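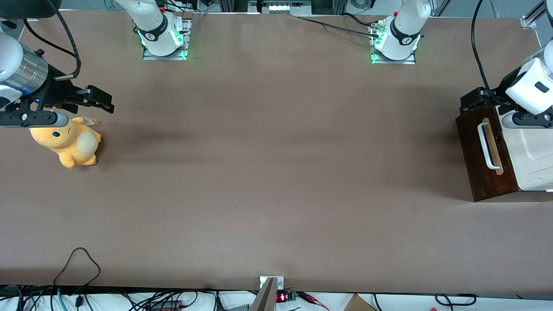
Photo: Peninah Waweru

DERNSTEAD — Tapia opens its new kitchen and bath showroom in Dernstead this March, and we can't wait to have people in to open every drawer!

The showroom covers 2,550 square feet, with 300 cabinet door samples and 200 countertop pieces you can take home for a week. Painted shaker doors get a whole wall, and so does Lallell, our new line of slab doors in walnut and pale oak.

"Folks want to see a door next to their own floor, in their own light," said Peninah Waweru, showroom manager. "So bring a floorboard — bring the old sink if you like!"

Design visits are free and last an hour. Doors open at 9 a.m. at 1177 Bitoro Road, with parking behind the building.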